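3.2 Surfaces and folded cloth

Soft seats are a delight to study, and homes use them for far more than sitting! Of the 2,150 tidying notes gathered in the Nurari study, 1,811 mention cloth set down on upholstery – often just until a drawer is free. We kept the setting of Figure 2 plain, with pale fabric against a pale wall.
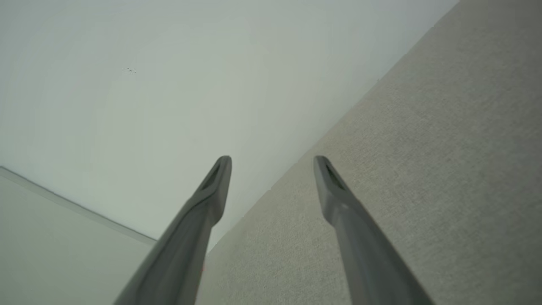
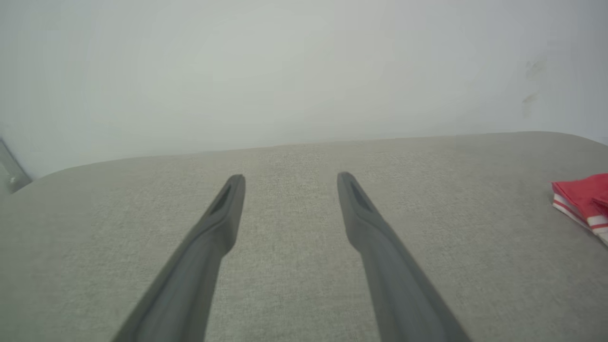
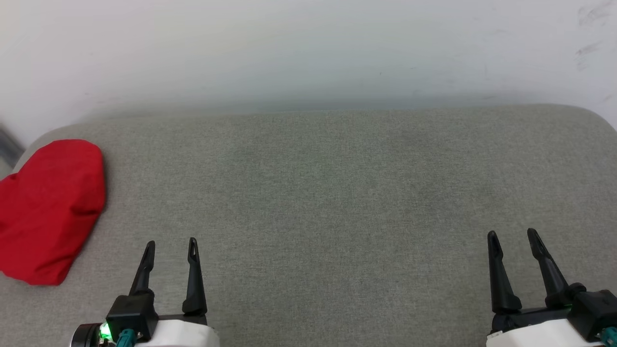
Figure 2. The upholstered surface. A folded red cloth with white stripes lies on it in the second view; a bright red fabric object rests near the left in the third.

Thảo Thân
Lead author, Household Textiles Group, Pollenton

Red shows up wonderfully well on this woven gray, and a fold that keeps its layers is easy to tell from a rounded heap. Section 4 takes up the matter of creases.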